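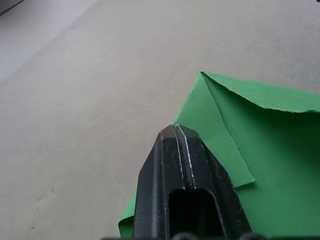

On Tue 25 September the Rokthorpe list wrote:
> Has anyone got on with the green paper in the Sesum pack? Mine won't hold a crease.

I love it! Fold it slowly, run a fingernail along the edge, and it keeps its shape beautifully — far better than the stuff I bought in March.

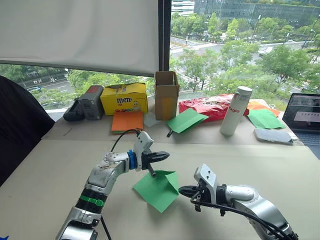
Green sheet folded, one flap up, orange one waiting by the M&M's box

Do try the Vomero base with it.
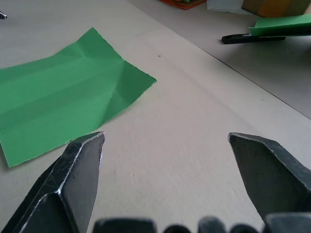 Can I flatten a sheet and start again?
Once or twice is fine, then the old creases start to argue with the new ones.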